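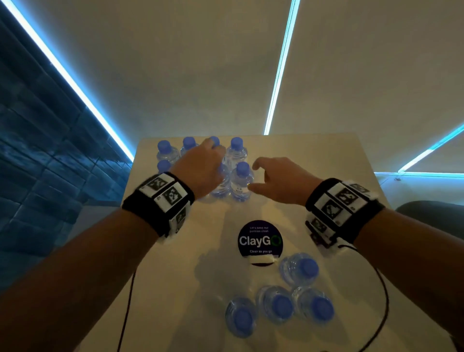

Blue-capped water bottles on a white tabletop.

Hollis Bottle Sling — £7

I started making these after a very hot walk up to Kelludley with a bottle rolling about in the bottom of my rucksack, soaking my sandwiches. Never again! The Hollis is a simple cotton loop with a drawstring, and it hangs off your shoulder or clips to a belt (the clip's included, I'm not mean). It fits most ordinary plastic bottles, the sort you grab at the petrol station, and I've squeezed a small flask into mine too.

Colours are moss, rust and navy — navy is low until February, when my next roll of cord turns up. Postage is £2 however many you order. Wash it cool and hang it up, and please don't tumble dry it, as Leonie Sutcliffe did hers and it now fits a lip balm.

If you want a longer strap, pop a note in the box at checkout and I'll cut one for you at no extra cost. Orders go out within 5 working days, usually quicker if I'm not off walking.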